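Venow 45 Travel Pack

Carry-on backpack for trips of up to a week

The Venow 45 is a 45-liter pack that opens flat like a suitcase and carries like a hiking bag. It was made for trips where you spend two nights in a city, take a bus into the hills, and come back with mud on your boots. Most buyers use it as their only bag.

The main compartment has a full zipper on three sides. One half is open space with two compression straps. The other half is covered by a mesh panel with its own zipper, deep enough for a week of socks and underwear or a light jacket. A separate section at the bottom holds one pair of shoes up to a men's size 12. Boots with a high ankle fit if you lay them on their sides and leave the divider unzipped.

The harness adjusts for torso length with a hook-and-loop panel behind the shoulder straps. Set it before you load the bag. The hip belt takes most of the weight and can be tucked away behind the back panel when you check the pack or put it in an overhead bin. Carry-on limits differ between airlines, so check the measurements against your ticket. 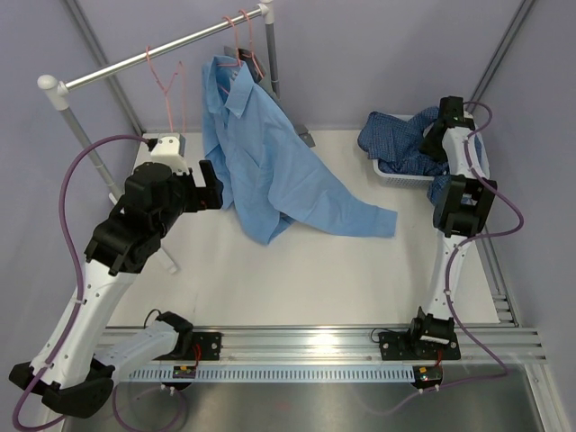
Golestani

Packing for mixed trips

Clothes that dry overnight are worth more than extra clothes. For a week of walking and towns, we suggest three shirts, two pairs of pants, one warm layer, and a rain shell. Button-up shirts travel best folded once lengthwise and rolled from the hem. Put them in last, on the mesh side, and take them out when you arrive. A few minutes on a hanger in a steamy bathroom takes care of most creases.

Keep wet things in the shoe section. It has a coated lining and a drain hole in the corner. The lining wipes clean with a damp cloth.

Fabric and weather

The outer shell is recycled nylon with a water-repellent finish. It will handle a walk to the station in the rain. For a full day out in bad weather, use the Tisovum rain cover, sold separately, which fits over the pack with the hip belt still in use. The zippers are covered by a flap but are not waterproof.

We tested the sample packs on hut-to-hut routes up to 4000 meters. After the first season we changed the sternum strap buckle, which was hard to close with gloves on. All packs sold since September have the new one. If you own an older pack, write to us and we will mail you the buckle.

Details

Item number: 2984
Volume: 45 liters
Weight: about 2 kg
Colors: slate, moss, rust
Laptop sleeve: up to 15 inches
Water bottle pockets: one on each side
Warranty: 2 years on seams, zippers and buckles

Care

Hand wash in cool water with mild soap. Do not machine wash or tumble dry. Hang the pack upside down with all zippers open until the foam is dry.

Goes well with

Sitamico packing cubes, set of three
Tisovum rain cover, medium
Venow day bag, 12 liters, folds into its own pocket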